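2/11/22

Review of the hand-held gripper kit from Borkine, loan unit, second session. Emilian Munteanu on the tool, me on logging.

Carried over from last time: trigger return on the loan unit is slower than on the Bovstead one. Swapped the spring for the spare in the kit. Travel is now even on both sides. The spare was not on the packing list, so ask Borkine whether it counts as a consumable.

Price as quoted is 1,358 per unit, calibration service extra at 200 per visit. Lenuța Lazăr wants the service priced separately in the comparison. Sandu includes the first visit and bills the rest by the hour.

Ran 13 demonstrations on the bench. 10 kept, three dropped for lost tracking at the start. All three were started with the tool held low and close to the cloth. Plain black gives the tracker very little to work with, so start from higher up next time and pan before closing the fingers.

Finger wear: none I can measure. Borkine sells replacement fingers in pairs only. Bovstead sells singles.
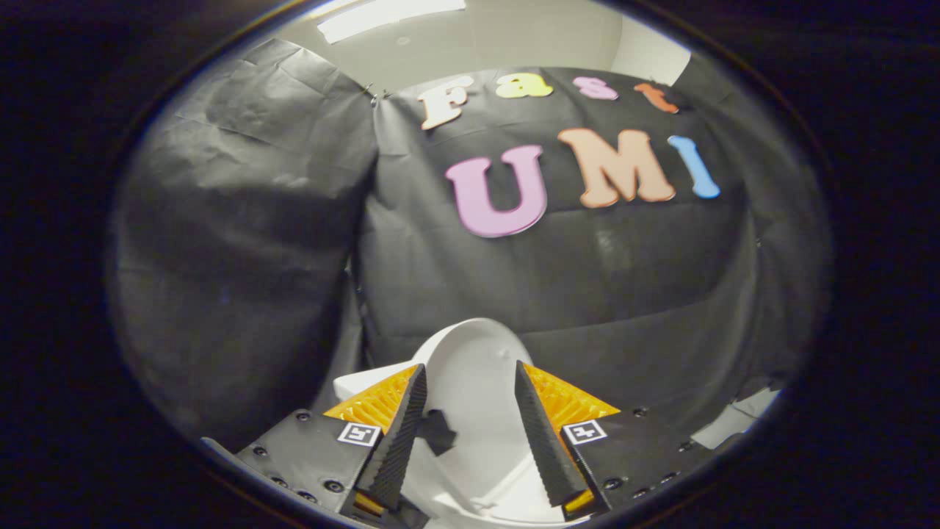 Prudcombe Handling Lab / Tooling Evaluation

Black cloth up behind the bench with the Fast UMI letters on it, binder clips at the top where the pieces meet. White curved piece between the fingers. Ridged inner faces on the fingers, one square marker on each mounting plate below the orange pads. Check marker size against the Borkine drawing before anyone recalibrates; the August revision of the drawing has a different value from the manual.

Open: screw torque for the plates is missing from the manual. Emilian to write to Borkine. Loan unit stays on the bench until they answer.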